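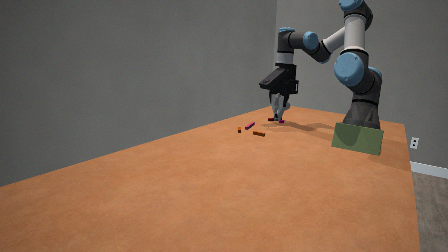
Part 3: Loading the block table

By now you should have Macedo installed and the arm moving with the keyboard. If it isn't moving, go back to Part 2, or find me or Sneha Sisodia before the club meeting starts (I'm usually in by 3:30).

1. Open Macedo and pick the block table from the scene list. My laptop takes forever on this screen, so give it a minute.

2. Set the physics rate to 1000 and leave it there. I tried 3000 once and my fan sounded like a leaf blower!

3. Type a seed in the box. I use 311 while I'm testing so the blocks land in the same spots every time – handy when you're trying to work out if your code got better or you just got lucky.

4. Press Reset, then switch to the wrist view.

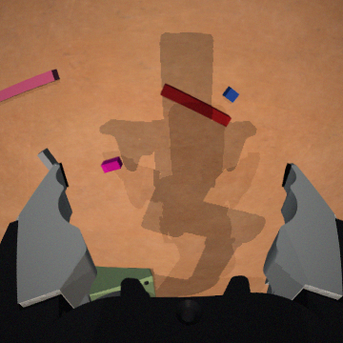
Wrist view, fingers open. The blue cube is near the top, just right of the red bar.

Note: The brown patches on the table are the arm's shadow. Yichen Kong and I spent a whole evening hunting for a texture bug before we figured that out, so please learn from our pain. If your color detector keeps calling the shadow a block, raise the brightness cutoff a little and try again.

5. Switch to the side view and lower the gripper slowly, with the speed slider on 2.
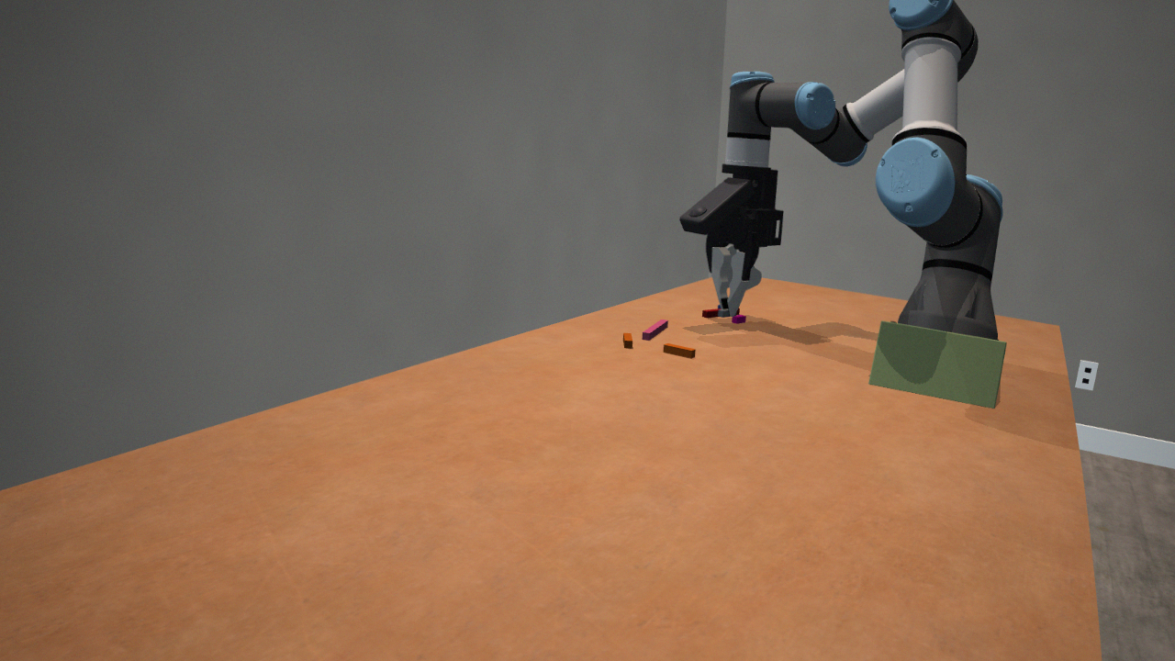 Side view, gripper lowered among the blocks. The green panel is in front of the base.

CAUTION: Don't hold the down key! Tap it. The simulated table won't break, but the joints can lock up and you'll have to reload everything, and you'll lose any settings you haven't saved.

6. Raise the arm, open the fingers all the way, and go back to the wrist view.

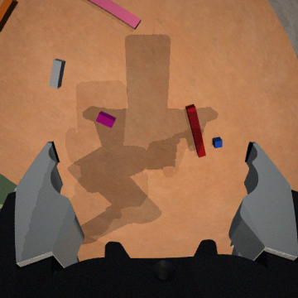

7. Choose a target block and type its color in the task box. Start with one that has plenty of bare table on every side. Save the small cube for later – it's a pain when the red bar is right next to it, and my first few tries shoved the bar instead.

8. Press Run and watch the log. If you see "no target," check your spelling (I typed "magneta" for weeks).

9. Save the run with your initials in the file name and drop it in the Surnetti folder. Océane Turcotte goes through those before we pick practice pairs.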